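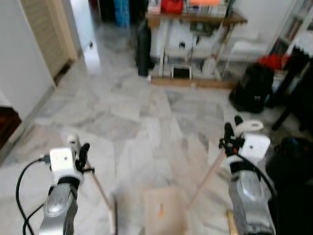
White marble tile laid on the diagonal, grey veining, with a louvred door on the left wall.

Care of marble tile floors
Jessie Shearer, 15/09/2023

Marble is calcium carbonate and etches on contact with acid. Do not use vinegar, lemon or bathroom descaler. Use a pH-neutral stone cleaner at the label dilution, or plain warm water for weekly mopping.

Dry work first. Sweep with a soft broom or use a vacuum with the beater bar off. Grit is the main cause of dull traffic lanes. Mop along the diagonal if the tile is laid that way, so the strokes follow the grout lines. Change the water after two rooms.

Shelf units with metal legs: fit felt pads and replace them in May. A bare foot will scratch polished stone and may leave a rust mark if the floor stays damp. Lift the unit to move it.

Cardboard boxes should not sit on marble overnight after mopping. Damp board can transfer colour to unsealed stone.

Louvred doors: close the door, dust the slats top down with a dry 300 gsm microfibre cloth, then do the floor.

Sealer test: place a few drops of water on the tile and wait five minutes. If the stone darkens, reseal.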